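Getting scuffs off the wall behind the dish rack
by Shalini Mathur, December

Quick one because I'm meant to be out the door by 9. The wall behind our dish rack cops everything. Plate edges, splashes, the odd bit of old sticky tape. Took me 30 minutes on Saturday, most of it waiting.

You'll need: warm water, a squirt of dish soap, bicarb, two microfibre cloths, an old toothbrush. No scourers on matte paint, you'll get shiny patches and they don't come out.

Clear the bench first. Rack goes in the sink, containers on the stove or wherever. Then look along the wall side-on with the light off - marks show up heaps better that way.

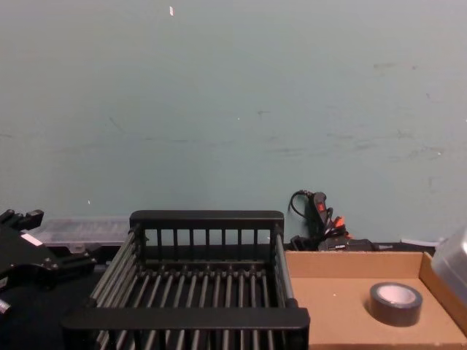 Black rack, clear tub up against the wall, grey scuffs behind.

Dust it dry first. Skip this and you just make mud.

Then soapy cloth, wrung right out, bottom to top so you dont get drip lines. Light circles. Most of the grey should lift. Anything stubborn gets a bicarb paste (one spoon bicarb, half a spoon water), dab on, leave two minutes, wipe. Test a spot behind the rack first.

Tape scraps: hair dryer on low, peel slowly, dab whatever's left with soapy water. Don't pick at it cold or the paint comes too.

Wipe with clean water, then dry. Wash the rack while its in the sink - toothbrush between the slats, that's where the gunk sits. Put it back a hand's width off the wall if the bench is deep enough.

Still marked? Touch up with leftover paint, small foam roller, feather the edges. A 200 ml sample pot is plenty.

Comments

Kanchan Gautam: Does the bicarb thing work on semi gloss? Ours is a rental so I'm nervous.

Shalini Mathur: Should do, go gentle and rinse twice.

Damián Gallardo: hair dryer tip saved my laundry wall, ta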